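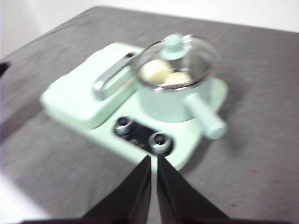
Mint stove on the gray table, pot on the right with its lid on.

Toy kitchens > Play food and small appliances > Mint green stove with the little pot, worth hunting for more pieces?

govalska_mom
Posted 20/11/2009
Hi all, long time reader and I think this is maybe my third post ever. I picked up the stove in the picture at a church rummage sale and I am completely smitten with it. It's one molded piece, pale mint, with a black panel in front and two knobs, and the pot matches! My daughter has claimed it already and put two of the cream colored bun things in the pot (dumplings? we've been calling them buns) and now nobody is allowed to take the lid off until they're "done."

Questions for people who know more than me. First, what is the raised block on the left side supposed to be? I figured a second burner with a cover on it. My husband says griddle. Second, does anyone recognize the maker? There's no name on the bottom that I can find, but the lady at the sale thought it was a Ginel. And third, what do you all use to clean the clear lids? Mine has a thin metal rim and I don't want to wreck it.

teacupstorage
Oh that green! I would have knocked people over to get to that table.
I vote griddle. We had a pink kitchen with a flat raised part like that and the top came up so you could put pancakes in, and my boys shut everything in there, including a library card we paid for. Does yours open?

govalska_mom
I haven't forced it. There's a silver loop handle lying across the top so you'd think it would lift, but I'm scared of snapping something. It wiggles a tiny bit.

biscuit108
Don't force it. Run a fingernail along the seam first and see if there's a gap all the way around. If there's a gap it opens, if there isn't it's one piece and the handle is just for looks.

Also I don't think that's a Ginel. I have 16 Ginel pieces and every one has the name pressed into the plastic somewhere. The pots too.

pantry_raccoon
Disagree with biscuit, sorry! The early Ginel sets had a paper sticker and the stickers fell off the minute a kid got near a sink. I had the yellow stove from that run and there was nothing on it but a square of glue. Check the bottom for a sticky patch.

biscuit108
The yellow one was a Keton. We had this whole argument in April.

pantry_raccoon
We did and I still say it was a Ginel, I have the box.

biscuit108
You have A box.

teacupstorage
Here we go lol

lidless_in_ohio
For the lid question: warm water, one drop of dish soap, a soft cloth, and dry it right away, especially under the rim. Do not use the dishwasher. I did and that's how I got my user name. Mine went cloudy in one wash and never came back. And no window cleaner either, not on something that's going to end up in a kid's mouth.

If it has hard water spots, a little white vinegar on a cotton ball. Is yours real glass or clear plastic? It matters some. The plastic ones scratch if you look at them wrong.

govalska_mom
Thank you! I honestly can't tell, I tapped it with a spoon and it went "tik" so take that for what it's worth. You can see right through it to the buns, so it's not cloudy yet. I'll do the soap and cloth.

Checked for a sticky patch. There is something on the bottom but it could be jam.

marble_and_mint
Late night over here but I had to log in for this one. The long handle on those pots is my only complaint. It sticks out past the edge of the stove and every kid who walks by whacks it with an elbow. Ours was on the floor all day long. I started turning the pot so the handle points to the back, which is what I do on the real stove anyway, and my son picked it up from watching me. He's five now and he still turns the handles in when he plays.

teacupstorage
That's sweet. My kids learned to yell "it's HOT" at the dog.

sandhu_shelf
I sell used toys on the side so I'll chime in about the value. A stove by itself goes for very little. What people pay for is the stove with its own pot AND the lid, as lids are the first thing to disappear. If the knob on the lid is the same green as the pot, good sign, it's probably the original. Don't go buying pieces one at a time unless you enjoy it. You'll pay more in postage than you did for the stove. My shop is Sandhu Toys if anybody wants to look, mods please delete if I can't say that.

lidless_in_ohio
I don't agree about not buying single pieces. Half the fun is the hunt. I found a matching kettle in a bin of bath toys and I was happy for a week.

sandhu_shelf
Fair enough, I'm just thinking of her wallet.

govalska_mom
The lid knob is mint like the rest, so hooray! I'm not selling it anyway, my daughter would call the police. I'd love a little frying pan for it though, or more food. What do you do for food? She only has the two buns that look right and the rest is giant rubber pizza from another set that doesn't fit in the pot.

biscuit108
Felt. Cut circles, stuff them, gather the edge and pull it tight. Cream felt makes a perfect dumpling. I did a whole batch one evening in front of the TV.

pantry_raccoon
For once I'm with biscuit. Felt is the way to go. You can sew a smaller size for the small pots. If you don't sew, salt dough works too, but it chips and it's heavy for a pot that light.

marble_and_mint
Salt dough gets bugs. Ask me how I know. Go with felt, or the wooden ones if you find them cheap.

teacupstorage
Do the control knobs turn? On ours they clicked and it drove me up the wall, click click click through the whole of dinner.

govalska_mom
They do turn and they do click. I kind of like it? Ask me again in a month.

OK, went around the block with my fingernail. There's a gap on three sides and I can't tell on the fourth. I'm going to wait until she's asleep and try again with the good lamp on.

pantry_raccoon
Look for the sticky patch again while you've got the lamp out.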